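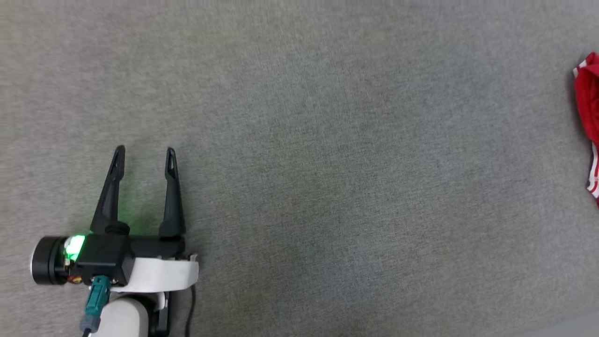 Clerura and Condero will combine their e-reader units under a new company named Ovine, ending a licensing dispute over page-sync software. Clerura takes 58 percent of the venture and Condero holds the rest. The first Ovine reader is planned for July, with 84 libraries signed up to lend it.

Both firms had used a sync engine built by Unnithan, a small developer that each claimed to have licensed exclusively. The settlement moves that license to Ovine for 30 months. Existing accounts will be merged, and purchased titles carry over without a new download.
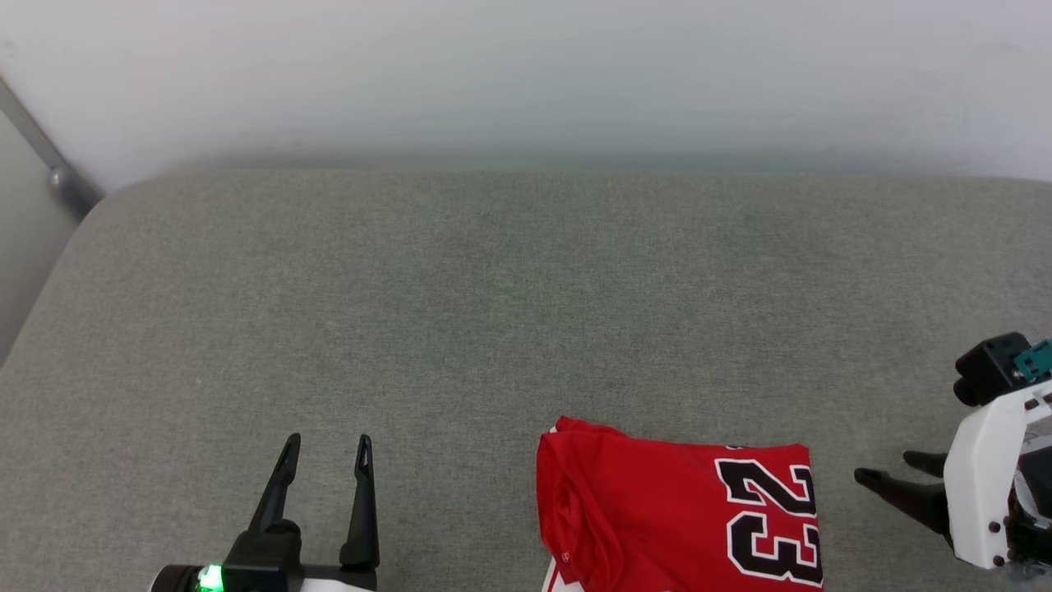 Screen contrast is the main hardware question. The current Condero panel shows nearly 30 color levels, and flat areas suffer most. A folded red jersey on light gray upholstery would keep its outline on that panel, but the fine speckle in the fabric would be lost.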